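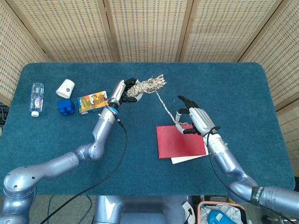 Rope is a length of fibers twisted or braided together until they agree to pull in the same direction. Most laid rope has three strands, though some has four, and sellers of the latter rarely let it go unmentioned. Braided rope kinks less and is harder to splice - a trade sailors have argued over at length. The town of Brudell once kept a ropewalk, a long shed in which workers walked backward for a living. It closed one February after around 20 years, and is now a street of the same shape. See also: Knot; Twine; String (disputed).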